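Camp Hatchet and Axe Care: Which Tips Hold Up and Which Don't

Posted September 27, 2018

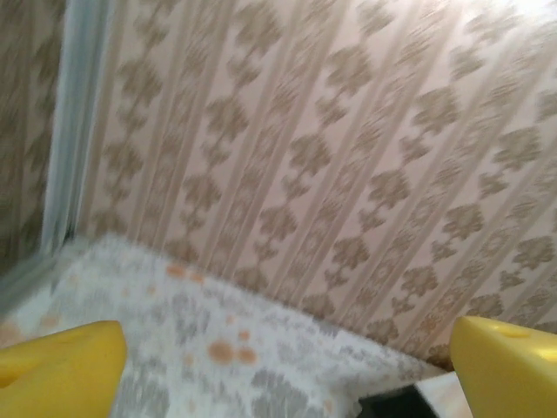
Severino Vidal wrote in after the last page on hatchets to say that soaking a loose head in a bucket overnight has worked for him for years and he doesn't see the harm. He keeps a small Hutow hatchet in the truck, dunks it before every trip, and the head has never come off on him.

I don't doubt the head stayed on. I doubt it was fixed. Water swells the wood inside the eye, the swollen fibers get crushed against the steel, and when they dry out they're smaller than before. Next time it's looser, so you soak it again. If it has to be dunked before every trip, it's a loose hatchet.

What to do with a loose head

First look at the top of the eye. If the wedge is sitting proud or has backed out, tap the bottom of the handle with a wooden mallet while you hold the hatchet head down in the air. The head climbs up the handle. It looks backwards the first time, but the weight of the steel does the work. Then drive the wedge back down and trim the top.

If that doesn't hold, pull the old wedge and cut a new one from dry hardwood. People sell little steel step wedges for this and I've used them. They hold for a while. They also split handles, and they're miserable to drill out later.

Swelling oils sold for axe heads: better than water, and slower to let you down. I still wouldn't pay for a bottle until the wedge has been checked.

Sharpening

You'll read that a camp hatchet should shave your arm. Why? You're splitting kindling. A very thin edge will roll on the first knot, and then you have to grind past the damage. A file and one medium stone will do nearly everything.

Clamp the head so the edge faces away from you. File from the edge back toward the body of the head, one way only, and lift off on the return stroke. Wear a leather glove on the file hand. Work one side until you can feel a burr along the whole edge, then change sides. Finish with the stone in small circles.

I've tried going up to 1,000 grit. It looked lovely and I couldn't tell any difference in the wood.

Stay off the bench grinder unless you've got a bucket next to it and a lot of patience. If the edge turns blue, the temper in that spot is gone, and quenching it afterward won't bring it back. The same goes for belt sanders, whatever the video says.

Pull-through sharpeners

The Timach pull-through gets recommended constantly, mostly by people who have owned one for a week. It will put a scratchy edge on a pocket knife. On a hatchet the slot is the wrong angle and too narrow, and it chews the corners. I gave mine away with a warning.

Handles

Boiled linseed oil is fine. Rub in a thin coat, wait 15 minutes, wipe off everything that hasn't soaked in, and leave it a day before the next one. The old rhyme about once a day for a week, once a week for a month and so on is more oil than any handle needs. Two or three coats, then another when the wood looks dry and gray.

Spread the oily rags flat outdoors until they're stiff. Never ball them up in a trash can. This is one of the scary warnings that deserves its reputation, as those rags can heat up and catch fire by themselves.

Factory varnish can stay if it doesn't bother you. If it gives you blisters, scrape it off with a cabinet scraper or the back of an old knife, sand lightly, and oil.

Tape around the handle below the head, sold as "overstrike protection," hides cracks. A leather collar you can unlace makes more sense.

Rust

Vinegar works, but check it often, rinse well and dry the head right away. Leave it in too long and you'll get a dull, pitted surface. For light rust I just use steel wool and a few drops of oil. Aurelio Quintana swears by crumpled foil and water. I tried it on an old Esteban head and it took off the orange fuzz, but so did a kitchen scouring pad in half the time.

Storage

Don't leave a hatchet in its leather sheath over the winter. Leather holds damp against the steel, and some of it was tanned with salts that make things worse. Wipe the head with oil and hang it up bare, edge toward the wall, out of reach of kids. Keep it away from the furnace too, or the handle will shrink and you'll be back to the loose head.

Do you need a new one?

Probably not. The Iltcombe camp axe was $115 the last time I looked, and it's a good axe with a 16-inch handle. A flea market head with a new handle fitted properly will split the same kindling. Just check the eye for cracks before you hand over any money, and walk away if the back of the head has mushroomed from being hit with a sledge.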